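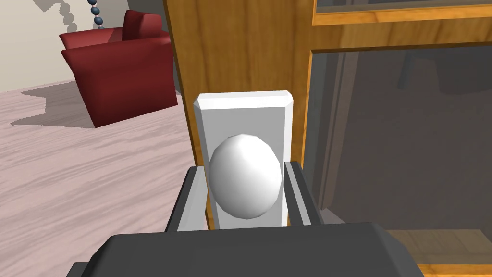 Malou Thygesen spends most of her working day opening cabinets that only exist on a screen. She is one of seven operators at Climthorpe who drive a simulated arm with a hand controller so that a program can learn from the recordings.

"The knob is the hard part," she says. "You want to grab it and pull. If the fingers are a little crooked, you slide right off."

Each recording is a single try at a single task. The group had 119 usable ones in June and now has nearly 700. Tekle Birhane, who trains the models, would like 1,000 before he changes anything.

"I can tell who drove," he says. "Malou stops before she closes the grip. The model started stopping there too – we left it in."

Thygesen did the same job on a real arm at Stougaard for a year. She misses feeling the door give. "Now I watch the gap," she says. "You get used to it, but my shoulder still pulls."

Drawers are next.

Related
Oi-ling Poon on teaching by hand
Milleo: first month with the new controller

Last updated 2019-09-10

Contact | © Climthorpe | Back to top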